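October, Woneo trial, bench notes (A. Pacheco)

Continuing the evaluation of the Woneo simulation kit. Inari want a yes or no on the subscription before the end of the month. Olanrewaju has the pricing; this entry covers the technical side only.

Installed on the Daklow workstation at 09:40. The installer asks for a licence server address before it will unpack anything, and the address has to be typed again on first launch. Passed this on to Woneo support. The stock playroom world loads with no errors. One warning in the log about a missing material, code 1574, no entry for it in the manual. Left alone for now.

Renderer set to the default preset, shadows on. The overhead camera uses the wide lens model with distortion enabled, as we would need it for matching against the Quintela rig.

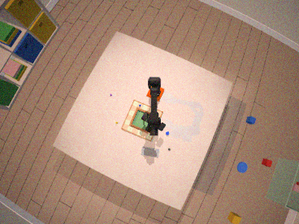 Overhead view, wide lens model on. Arm on its platform, small items on the mat.

Notes on the overhead view:

- Floorboards bow into arcs round the mat. Expected with this lens model. Calibration export is a plain text file, and I have not yet compared the coefficients with ours.
- Grey translucent patch under the platform and a pale outline to the right of the arm. Cause unknown. Could be a shadow setting or a leftover collision shape. Query sent to Woneo.
- The small items are very small from this height. The purple and yellow ones are dots. Any detector trained on this view alone will have trouble with them, so a second camera is needed whatever we decide.

Physics step left at the default. Ran 36 resets from the script with a fixed seed. The start poses in the log are identical each time. With the seed released they vary inside the bounds given in the config file, as documented. Reset takes 3 seconds, of which most is asset reloading. The faster reset mentioned on the product page is only in the higher tier (Olanrewaju to confirm, the page is vague).

Side camera added through the GUI. Doing it from the Python interface failed twice with a naming clash and worked after a restart. The clash is listed under known issues.
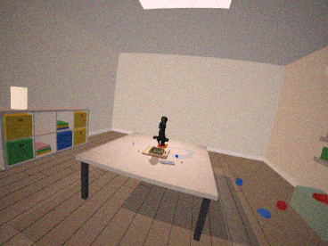

Text and fine markings are the weak point of the renderer at this resolution. The panel on the board has details on it that can't be read from the side camera. For grasping work this doesn't matter much. For the labelling job Inari have in mind it does, and I would want to see the high resolution preset before agreeing to anything. That preset is locked on the trial licence. Asked for a temporary key.

Depth output not checked yet. Segmentation masks export as PNG with a separate lookup table in JSON, and our loader took them after a small change to the path handling (change is on the trial branch, not merged).

The trial licence lasts 60 days and is tied to one machine. Do not reinstall on the laptop.

Okafor's comment, added 16:15: the quote covers two seats, with support charged separately. He would prefer support included for the first year and will go back to them.

Open:

- reply from Woneo on the outline and warning 1574
- key for the high resolution preset
- depth check against the Quintela rig
- lens coefficients, ours against theirs
- ask whether the naming clash is fixed in the next release

Workstation left on, log copied to the shared drive.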